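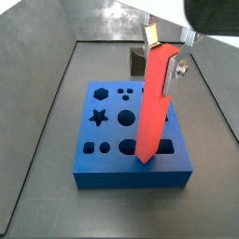

A blue foam shape-sorting block and a long red prism.

About Purstead Toy Library

Search this site Enter keywords Go

We lend toys! Puzzles, building sets, ride-on cars, dress-up clothes, board games for wet Sundays, all of it goes home in a big cloth bag and comes back when your kids are ready for something else. We started with 40 toys in the back of a shoe store on Zollwood Road, and we now have 1,063 on the shelves, plus a corner full of train track that we've given up trying to catalog.

Membership is open to any family in Purstead or the villages nearby. You can borrow up to nine items at a time (a puzzle counts as one item, however many pieces it has), and there are 104 families on the books this year. Grandparents and childminders are very welcome too, and lots of them come.

We love shape sorters, stackers and anything a small child can turn over in their hands for half an hour. We're just as happy lending a strategy game to a twelve-year-old who has read every rulebook in the house. If you can't find the right thing, ask at the desk – we really enjoy that part of the job.

Lost a piece? Please tell us and don't worry. We keep a drawer of spares, and odd dice and pawns turn up in there all the time.

Our big swap day is every February, in the hall next door. Bring toys you've finished with, take home something new to you, and stay for cake!

Page last updated 26/11/2019

Related pages
How to join
Opening hours and parking
Donating toys and games
Zollwood Road hall hire
Swap day: what to bring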